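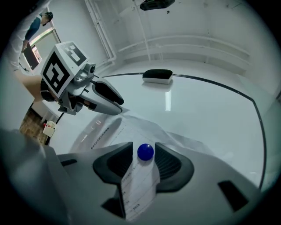 # Danus Table and Room Record

The Danus Table and Room Record is a written register of tables in shared rooms, the small articles left on them, and the walls, windows and ceilings around them. It is maintained by the Furniture and Rooms Office of the Danus Institute and is issued as plain text files. This README applies to the release dated September 9, 2020.

## Contents

The release holds 3,877 entries covering 215 rooms in 17 buildings. An entry records the state of one table at one visit. A table visited several times therefore has several entries, linked by its table number.

```
danus-tables/
 README.md
 entries.csv
 rooms.csv
 terms.csv
 changes.txt
```

- `entries.csv` is the main file.
- `rooms.csv` gives one line per room, with building, floor and usual purpose.
- `terms.csv` lists the permitted words for shapes, finishes and articles.
- `changes.txt` records corrections made after an entry was first accepted.

## Purpose

The register was begun when the Institute was preparing to replace furniture in the Vermeulen building and found that purchase records did not say which tables remained in use, or where. It is now consulted when rooms are allocated, when cleaning contracts are renewed, and when staff report that a table is unsuitable for reading or writing.

The last of these accounts for much of the detail on surface finish. Glossy white tops are popular for group work, but they reflect ceiling lights and daylight, and several departments have asked for matt tops in rooms used for long periods of reading. The register allows such requests to be considered against the room as a whole, including the position of its windows.

## Fields in entries.csv

| Field | Content |
|---|---|
| `table_no` | Number assigned at the first visit |
| `room` | Room code, as in `rooms.csv` |
| `top` | Colour and finish of the table top |
| `rim` | Colour of the edge band, if any, and its condition |
| `reflection` | `none`, `slight` or `strong` |
| `articles` | Items standing on the table at the time of the visit |
| `note` | Free text, one or two sentences |

There are 7 fields and none may be left blank. Where the recorder could not establish a value, the word `unknown` is entered.

### Notes on particular fields

**top.** Colour is given first and finish second, for example `white, glossy`. Materials are not recorded. Earlier drafts of the register included them, and a check by the Vermeulen workshop showed that recorders could not reliably tell one board from another by eye.

**rim.** A contrasting edge band is entered by colour. Chips, lifting and missing lengths are described in `note`, starting from the side nearest the door.

**reflection.** `strong` is used where the ceiling lights appear on the top as distinct bright streaks. `slight` is used where the top is merely paler beneath the lights. The value is taken with the room lights switched on.

**articles.** Only the terms in `terms.csv` may be used. Erasers, pens, cables, screens and cups make up most of the list. Where an item resembles one of the listed articles but the recorder is not certain, the term is followed by a question mark, as in `eraser?`. The question mark is to be kept in any copy of the data.

## Fields in rooms.csv

In addition to the building and floor, each room line describes the fixed surroundings: wall and ceiling colour, windows, visible pipework, and anything hung from the ceiling. Pipes are entered as vertical or horizontal, with their colour. Their function is not stated, as recorders are not asked to trace them. Projectors are entered under `ceiling_items`, and the question mark applies to them in the same way.

A sample line follows.

```
room,building,walls,ceiling,pipes,ceiling_items
V-07,Vermeulen,white,white,"vertical, white; horizontal, white",projector?
```

## Method of recording

Entries are made by staff of the Furniture and Rooms Office during ordinary working hours. Rooms are not cleared or tidied beforehand, and people present may continue with their work. The recorder does not move any article before the entry is complete. Tables are not pushed back into line.

Each batch is read by a second member of staff, who compares it with the previous entries for the same room. Differences in colour or finish are queried. Differences in articles are accepted without query.

Bernd Baumgart prepared the list of terms. Karlijn Mulder is responsible for the room lines and for the acceptance of corrections.

## Known limitations

1. Coverage is uneven. Teaching and meeting rooms are well represented; private offices and stores are largely absent.
2. The value in `reflection` depends on the lights fitted at the time. Rooms relit after a visit retain the earlier value until they are visited again.
3. Roughly a third of the notes were written before the present list of terms was adopted and use older wording. `desk wiper` in those notes should be read as `eraser`.
4. Curved and round tops were entered under a single term until the shape list was divided. The older entries have not been separated.
5. The register does not show ownership. An article on a table may belong to the room, to a department or to a visitor.

## Privacy

Names of persons using the rooms are not recorded. The `note` field is checked for personal details before release, and entries describing papers or the content of screens are shortened. Requests for the removal of a note should give the table number and the room code.

## Use and citation

The files may be used for teaching, room planning and research into shared furniture. They should not be used to assess the conduct of cleaning staff or of room users. The Institute asks that published work refer to the register as follows:

> Danus Institute, Furniture and Rooms Office. *Danus Table and Room Record*.

## Corrections

Corrections are to be sent in writing to the Furniture and Rooms Office, marked for the attention of Karlijn Mulder. They should quote the existing value as well as the proposed one. Those received before the end of November will be included in the next release; later ones are held over. Rooms in the Breltton annexe are to be added in that release, and their codes will begin with the letter B.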